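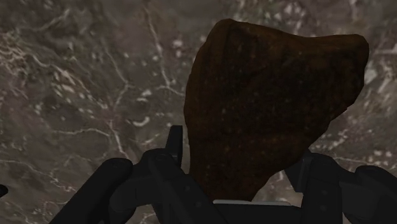 The Distness Guidelines for Irregular Object Handling, usually shortened to the Distness Guidelines, are a set of recommended practices for robots that pick up, hold and set down objects with no regular shape, such as field stones, ore samples and broken masonry. They cover both simulated and physical trials, and they are best known for the part that deals with simulation, which takes up more than half of the text. The guidelines are voluntary and carry no legal force, though a number of smaller laboratories have written them into their own house rules.

Background

The guidelines grew out of a long and friendly correspondence between Gavin Innes, a mechanical engineer at Wustirthorpe, and Mawuli Quansah, who was then writing simulation software for the Zuter sorting project. Both men had noticed that papers on rock handling were very hard to compare with one another. One group would call a grasp good if the stone left the ground at all, while another wanted it carried the length of a bench and put down again — and both would report the result under the same heading. A first draft was passed around in January among a small circle of readers, and the revised text was adopted at a meeting in Distness on 9th September, from which it takes its name.

Scope

A rock is awkward in ways that a box or a bottle is not. It may be lumpy on one side and narrow on the other, its weight may sit well away from where the eye would place it, and a grainy surface does not behave like a smooth one under a fingertip. The guidelines therefore apply to any object for which no pair of flat, parallel faces can be relied upon. Machined parts, packaged goods and food are left out, and readers are pointed to other documents for those.

Simulated trials

Anyone reporting simulated results is asked to state the friction values used, the way the stone's mass was assigned, and whether the shape used for contact is the same as the shape drawn on the screen. This last point is dear to Quansah, who has written about it at some length. A stone may be drawn with every bump and hollow while the software quietly works with a much simpler shell, so that fingers seem to float a little off the surface or to sink into it. The guidelines permit such shortcuts but ask that they be described in plain words.

A set of trials should include at least 60 different stones, and each one should be tried in 6 starting positions. Backgrounds should be varied too, and should include mottled or veined surfaces close in color to the stone, as a plain backdrop makes finding the edges far too easy.

Holding and release

A hold counts only when the object is supported by the gripper alone. Contact with the palm is allowed and must be noted, as a stone resting on the palm is being carried in quite a different manner from one pinched between fingertips. Grip force should rise gradually, and release should take place close to the surface. For physical trials, people are to stay out of the arm's reach whenever it is powered, however light the stone may be.

Record keeping

Failed attempts are to be kept together with the successful ones and published in the same table. The Kowalchuk collection, a shared library of 225 scanned stones, was put together with this rule in mind and is often used alongside the guidelines. Groups reporting more than 1,000 attempts may give summaries in the main paper, provided the full log is available on request.

Reception

The guidelines have been received kindly on the whole, with most of the grumbling aimed at the number of stones required, which is a heavy load for a laboratory with one arm and one student. Innes has replied that borrowing scans is perfectly acceptable. A proposal to add a chapter on wet and muddy stones remains under discussion.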